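Two-armed sorting project passes the halfway mark

11/07/2025

The team collecting teaching examples for a two-armed sorting robot at Brandero has recorded 1,115 usable runs, putting it past the halfway point toward its target of 2,000. Project lead Dirk Albers shared the number with the rest of the company at the monthly open hour, and got a round of applause for it.

The project is called Mrema. It began in August, in the small lab behind the Brandero parts store, and its goal is easy to state: teach a pair of arms to move everyday containers from one bin to another by showing them how a person would do it, over and over, until a learning system can pick up the pattern and manage by itself. Each run is a short recording of one job from start to finish. A person guides both arms through the job, the cameras and joint sensors record everything, and the result goes into the collection with a line of text saying what was supposed to happen.

"People ask me when the robot is going to start working," Albers said. "But this is the part I love. Every one of these runs is somebody's good idea about how to pick up a jar."

And there are a lot of ideas! Operators on the project have quite different styles, and the team has decided to keep that variety. Some go straight down over a lid and close on it. Others come in low from the side and grip the body of the container. One operator likes to steady the bin with the left arm while the right arm does the lifting, a habit that two of her colleagues have since picked up. As long as the container ends up standing where the text line says it should, the run counts.

A run that goes wrong is treated differently depending on how it goes wrong. If a container slips and the operator recovers it, the recording stays in and gets a tag. Those recoveries are some of the most wanted material in the whole set, according to Albers, and operators are told to carry on after a slip and finish the job if they safely can. If a container rolls off the table, or an arm stops on a safety limit, the recording is set aside and doesn't go toward the total.

The first weeks were slow. The original control handles, on loan from another department, were tiring to hold and had a noticeable lag when both arms moved together. In the end the group switched to a set made by Grovetti, with a lighter grip and a softer trigger, and the pace picked up right away. Sessions are still kept short. An operator works for half an hour, then swaps with a partner who has been checking the recordings on the screen next door - a setup that catches a bad camera angle or a missing text line while there is still time to do something about it.

The checking has turned out to be a job people enjoy. Reviewers watch each run at double speed and mark the moment of first contact, the lift and the release. They also read the text line against what the arms did. Early on, many of those lines were too vague to be useful ("move the thing over"), and the group now keeps a shared page of wording to follow. A container is named by its lid color, a bin by its own color, and left and right always mean the operator's left and right.

Bins and containers are the current chapter of the work. Plastic bins in different colors, sizes and depths go on the table, the containers go into one of them, and the layout is changed between batches so that the system can't simply memorize where things are. The wall behind the table has been kept plain for now. Busier backgrounds will come later, when the basic moves are well covered.
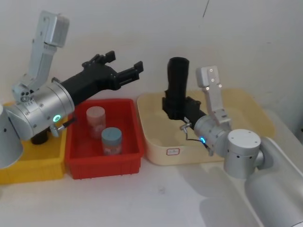 Mrema's hardest lessons so far have come from objects that stand close together. It is simple enough to show an arm how to pick up a single container with open space on every side, but a close neighbor makes the operator think about which one to take first and how wide to open the fingers. The layout with the yellow, red and beige bins is a good case: the pink container and the one with the light blue lid stand upright near the middle of the red bin, close to each other, and the left gripper is spread open above the red bin. With a pair like that, operators are asked to vary the order from run to run, taking the front container first in one and the back container first in the next. The team also wants examples of both arms sharing a small space without bumping, and Albers says the recordings of one arm politely waiting for the other are "a joy to watch."

An early version of the learning system, trained on the first few hundred runs, has already been tried on the real arms. It was shaky. It reached for the right container more often than not, then tended to hesitate above it, opening and closing its fingers. The team was delighted all the same, and the video of that hesitation has been played many times in the break room. A second version will be trained when the current batch has been checked.

Work on the next chapter is also underway. Dustard, the company's storage group, has offered a box of odd-shaped items from its own shelves, including soft pouches and bottles with handles, and the first of these will be tried when the container set is complete. Soft items are expected to need new finger pads, and two designs are being printed for comparison.

The lab is also looking for more operators. No robot experience is needed, and left-handed people are especially welcome, as nearly all the runs so far were guided by right-handers. Training takes one afternoon and includes practice runs that are not added to the collection. Brandero staff from any department can put their name on the sheet by the lab door or speak to Albers directly.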